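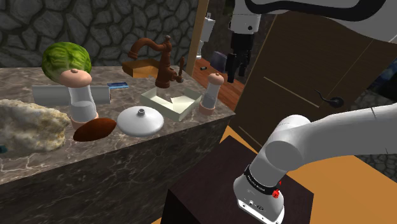 Salt and the Habit of Not Tasting

11/21/20

For most of my adult life I salted food before I tasted it. I did it at home, in cafés, and at other people's tables, where it must have looked rude. Two years ago I stopped, and I now think the habit says a good deal about how we have been taught to cook, or how we haven't been.

I should say at the start that this is not a health piece. Plenty has been written on salt and blood pressure by people who are qualified to write it, and if your doctor has told you to cut down then you should cut down. My complaint is narrower. I think that home cooks put salt in at the wrong time, that we leave too much of it to the person eating, and that recipes are largely to blame.

Take the phrase "season to taste". It appears at the end of nearly every savoury recipe in print. I went through the 14 cookery books on my kitchen shelf last winter, and in 13 of them it was the only guidance on salt for most of the dishes. The exception was a baking book, where the salt is weighed with everything else and goes in at the start. A reader who is told exactly how much cumin to use, and how finely to chop an onion, is then left alone with the one ingredient that decides whether the dish is dull or not.

Experienced cooks will say that it can't be written down. Tomatoes vary, stock varies, one brand of bacon is saltier than the next. All true. But lemons vary too, and recipes still say "juice of half a lemon". A starting figure is useful even when it is slightly wrong. I work to 1000 grams of everything in the pot and 10 grams of salt for it, less if there is cheese or anything cured. That is one per cent, and it's easy to halve or double. After a month of weighing I could judge it by hand, and after that I put the scales away except for bread.

The timing matters as much as the amount. Salt that goes in with the onions has the whole of the cooking to move through the dish. Salt added at the table sits on top, so you taste it first and sharply, and the potato underneath is as plain as it was before. Anyone who has boiled pasta in unsalted water knows the problem. You can put what you like on it afterwards and it still tastes of boiled flour in the middle.

My mother's generation had a reason for salting at the table. In the house I grew up in, vegetables were cooked in plain water because somebody's grandmother was on a diet, and the rest of us were expected to see to ourselves. There was one pot for the salt and it went round the table clockwise. I don't remember anyone trying the food first. You took the pot when it reached you, because it would be a while before you saw it again.

Cafés have carried this on. There is a place near me called Haver where I have had lunch most weeks for years, and the soup there is always under-salted. I asked about it once. The answer was that customers complain when soup is too salty and never complain when it isn't salty enough, because there is a shaker in front of them and they fix it. I understand that from a business point of view. It does mean that the kitchen has handed over the last part of its job to people holding a newspaper in one hand.

At the other end are the restaurants that put no salt on the table at all. Bosman, which opened in our town in December, is one of these, and I have heard it called arrogant. I went twice and didn't mind it. The food was properly seasoned and I wasn't tempted to do anything to it. But I would still put a small dish on the table if it were mine. People's palates differ, and older people in particular often need more salt to taste the same thing. Making a woman of 80 ask a waiter for salt, and then wait for it, is poor manners on the restaurant's side.

So I am not arguing for taking the shaker away. I would only like it to be the second thing we reach for, after the fork.

I also have very little patience for expensive salt. There is a shop in the arcade, Sosia, that sells it in glass jars according to colour and country, and I have been given several of these as presents. In a stew they are all the same to me. Large flakes do have a use, on a fried egg or a sliced tomato, where you want a bit of crunch and want to meet the salt in separate places. That is a matter of shape, and the cheapest box of flakes will do it. For everything else I buy the ordinary fine kind from the supermarket, which costs 47 pence and lasts me months.

Fruit is where I changed my mind most. I was brought up to think that salt on fruit was something foreigners did on holiday. Then a neighbour gave me melon with a little salt and a squeeze of lime, and I have eaten it that way ever since. A melon that isn't quite ripe improves a great deal. It doesn't turn salty if you are careful, only sweeter and less watery. Grapefruit is the same, and I now find it odd that we cover it in sugar.

The change itself was dull. For the first fortnight I kept the salt in a cupboard, so that I had to get up for it, and most evenings I found I couldn't be bothered. Then I noticed which dishes had sent me to the cupboard anyway. It was nearly always rice, eggs or potatoes, and I began to salt those properly while they cooked. The rest of my cooking needed very little altering. I had been adding salt to food that already had enough.

My sister, who cooks from the Bunska meal boxes four nights a week, tells me their recipe cards now give salt by the half teaspoon at each stage. She finds it fussy. I asked her to keep the cards for me.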